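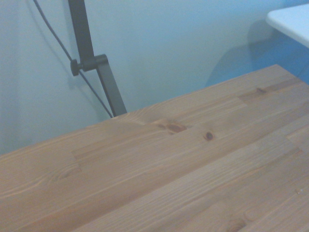
Why do so many small towns still keep a public reading room when the nearest full library is a short drive away? Because the residents who use them most do not drive, and because a warm room with newspapers, a desk and a door that opens on time serves purposes a lending collection alone cannot.

The reading room at Haronach occupies the ground floor of the former grain exchange. It holds 3,746 volumes, a modest figure by any standard, and its lending register listed 549 active borrowers at the close of February. Neither number accounts for the pensioners who arrive at 10 in the morning for the regional papers, or the pupils who remain until the last bus.

Rüdiger Ackermann, who has directed the room since its transfer from the parish to the municipality, regards the register as an incomplete record. "A person who sits here all winter and borrows nothing does not appear in our report," he said. "The council reads the report."

Funding is reviewed every two years. At the last review, the council considered merging the room with the branch at Lenihan, where the building is newer and the parking ample. The proposal was withdrawn after the bus operator confirmed that its afternoon service between the two towns would end. A revised agreement keeps Haronach open through the next review, with shorter hours in summer.

The arrangement has required some economy. New fiction is now bought jointly with Lenihan and exchanged each quarter. Local history remains in place, including the bound minutes of the Furkier weaving society, which scholars may consult by appointment. The map cabinet has been moved upstairs, and requests for it should be made a day in advance.

Similar rooms elsewhere in the district have taken other paths. One became a study hall for the secondary school, and another closed when its lease expired. Its periodicals were divided among the neighboring branches, and the older issues went into storage at the district archive, where cataloging is still under way.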